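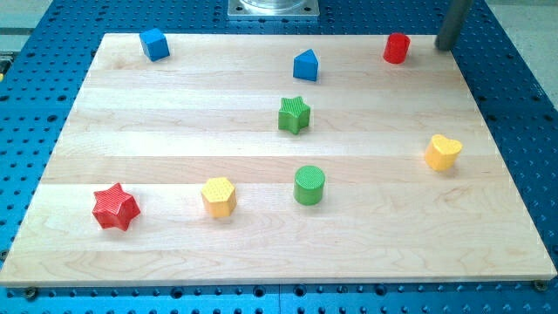
Talk notes: Calling the match when nobody pays you to

Home Podcasts Talks Archive Contact

Slot is 2pm, back room, no lectern so print these BIG.

Opening. Ask who still listens to local sport on the radio. Hands up. Then ask who listened last week. Wait for the hands to drop, don't fill the gap.

Say who I am: fifteen-minute version of a very long moan. Did Saturday phone-in, no, skip that, go straight to the Jundness job.

Jundness Town, second tier, ground holds not many. Station had the rights for years, then Brurkon bought the station and the sport desk went in June. Football, the ice hockey, all of it. Replaced by a networked show from two hundred miles off. They read out our scores and got the name of the ground wrong. (Pause. Usually a laugh.)

What we did next. Internet stream, club's own website. 2 of us, one mixer, one headset that worked. First match: 47 listeners. One was my mum, so say 46. By the end of the season 146 for a midweek cup tie in the rain. Small numbers, don't dress them up. But they stayed on to the end, and they wrote in.

Main bit - what changes when the club is your landlord.

Clubs want cheerful. Fair enough. But if the left back has had a shocker the listener can hear the crowd groaning behind you, you can't say he's had a quiet afternoon. Tell the Bronditz story: 4-0 down at half time, press officer leans in and asks if we could "focus on the positives". Said the pies were good. Got a letter.

Rule I use now: say what happened, say it once, move on. No digging at a player for ten minutes. No pretending either.

Get it in writing BEFORE the season. Who can take you off air, who hears the complaint first. We had 3 lines in an email and they saved us twice.

Money. Short section, there isn't much. Hyvönen (the tyre place by the ring road) paid for a read at half time. Read it live, get the adress right, don't do a funny voice. They came back for a second year. Match fee covers petrol on a home game. Away games, no.

Kit, if time. Spare headset. Spare batteries. Towel for the desk. Long cable, longer than you think. Do not trust the press box wifi, have your phone ready and charged. Skip this if running late, it's in the handout.

Hockey aside - only if somebody asks. Much harder to call, puck's gone by the time you have said the name. Learn shirt numbers on the bus. I still get line changes wrong.

Play the clip here. Last-minute equaliser, crowd noise, me shouting the wrong scorer. Let it run right through the correction, thats the bit they like. Check the volume first, was far too loud last time.

Last section: should the big stations come back? I'd like them to. A proper newsroom can ask about the club's accounts, we can't, not from inside the ground on the club's own stream. Say that plainly. The stream does the ninety minutes and does it well, and the questions on a weekday morning have gone missing. Don't blame the presenters who got kept on.

Questions. Likely ones: how do I start (ring the club secretary, offer to do the reserves). Do you get nervous (yes, until kick-off). Would I go back to Brurkon (careful!! there may be someone in).

Leave handouts by the door. Collect the clicker, it's borrowed.

Recent talks
Reading the team sheet on air
Phone-ins: when to cut the line
Who owns the commentary rights?
Calling the reserves on a wet night
Half-time adverts that don't grate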